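Trernby Laundry Room — Maintenance Requests
Ticket 613
Location: Ellthorpe building, ground floor laundry
Equipment: Front loader, number 1
Category: Laundry / damage to clothing
Status: Closed

Opened 25 June 2023

Hi! I'm on the second floor and I use the laundry room more than is probably healthy. I've been getting little gray smudges on my light stuff for the past few weeks and I'm pretty sure they come from machine number 1. They're short streaks, maybe as long as a fingernail, and they look like somebody went at my dish towels with a soft pencil. Darks seem fine, but of course you wouldn't see a gray smudge on a black T-shirt, so who knows.

I did look at ticket 602 before writing this one. That was the smell in the end machine, which is a different thing. Mine smells fine. It's only the marks.

What I already checked at home before I came down here to complain:

Pockets. No pens, no crayons, no lip balm. I once washed a lip balm and I have never stopped checking since.

Detergent. Same Thevar powder I've used for years, and things I wash by hand in the sink with it come out clean.

My drying rack. Wiped it with a white paper towel and the towel stayed white.

So that leaves the machine. I'm happy to do some testing if somebody tells me what would be useful, I'm down there all the time anyway.

Reply from the maintenance desk

Thanks for the detail. Please don't run whites in number 1 for now. If you're willing, wipe the inside of the drum with a damp white cloth, do the back, the sides, the lifter bars and the rim separately, and tell us where the cloth picks anything up. Then run a small test load with one white item in it, warm, normal cycle, and no softener.

Update 1, same evening

Did the wiping! I cut an old pillowcase into squares so I'd have a fresh one for each part (very scientific, I know). Results:

Back of the drum — clean. I went carefully around the diamond-shaped mesh vent too, because I figured that's where gunk would collect, and got a bit of lint and that was it.

Sides — clean.

Lifter bars — a faint gray line on the cloth, but only along the edge where the bar meets the drum wall. I had to push my fingertip into the corner to get it.

Front rim — this is the one. One swipe around the inside edge of the opening and the square had a gray stripe on it. I did it again with a new square and got another stripe, a bit lighter.

I hadn't thought about the rim at all. The outside rings are so polished you can practically fix your hair in them, so I assumed all of it was clean. The gray comes from farther in, right where your clothes drag past when you haul them out in one big wet armful, which is exactly how I do it.

I kept the test load small on purpose. A yellow-green cloth, a black thing I don't care about, and a white cloth to catch the evidence. I figured with so little in there, if anything came out marked I'd at least know it wasn't from cramming the drum.

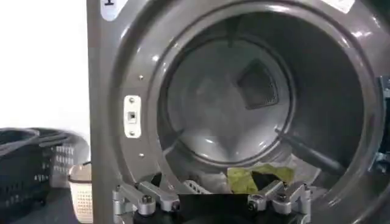

I also decided to take each piece out by itself, lifting it clear of the edge, so nothing would rub on the rim on the way out. If the marks happen during the wash, the white cloth should still have them. If they happen while I'm unloading, it should come out clean.

It came out clean! Both sides, held up to the window and everything. Then I took the same white cloth, still wet, and pulled it out over the bottom edge the way I normally would, and there it was, a nice gray streak about two inches long. I was weirdly thrilled. I've been blaming my detergent, my towels and the water in this town, and I've been doing it to myself at the door every single time.

I don't know what the gray stuff is, though. It feels a tiny bit greasy between the fingers and washes off skin with dish soap. Cold water alone does nothing to it.

Reply from the maintenance desk

Very helpful, thank you. That sounds like metal polish residue. The fronts are cleaned with a product called Trurkine and if it isn't buffed off fully it creeps over onto the inside lip. Warm water and a drop of dish soap should lift it. We'll do the rim properly, but you're welcome to try it first on one section and report back.

Update 2

Tried it on the bottom section of the rim, since that's where everything gets dragged. Warm water, one drop of dish soap, a square of pillowcase wrapped around two fingers. The first square came away really dark, the second one was light gray, and the third one was clean. Then I went over it with plain water so I wouldn't be swapping polish for soap.

Pulled the wet white cloth over that section again, on purpose, and pressed down hard. Nothing on it.

Pulled it over the top section, which I hadn't cleaned — streak. So the polish theory gets my vote.

Two small things while I'm here. The gray line by the lifter bars came off with the same soapy cloth, so I think it's the same stuff getting carried in. And could the note with the cleaning supplies say to wipe the inside edge after polishing? I'd rather not turn this into a hobby.

For anybody who finds this ticket with marked clothes of their own: my old streaks did come out. Dish soap rubbed in dry, left for an hour, then a warm wash. The one dish towel that had already been through a hot dryer kept a shadow, and it's a floor rag now.

Reply from the maintenance desk

The rest of the rim on number 1 has been cleaned and wiped with a white cloth until nothing transferred. The other machines were checked the same way and one more had residue on the door side, now removed. The supply note has been changed. Please run a normal load of lights and let us know.

Update 3

Ran a full load of lights, sheets and towels and the good white shirt (brave of me), and unloaded it in my usual lazy armful straight over the edge. I went through all of it at the kitchen table under the lamp. No marks on anything. You can close this one, and thanks for being so quick!

Closed by maintenance desk. Cause: polish residue on inner rim. Parts used: none.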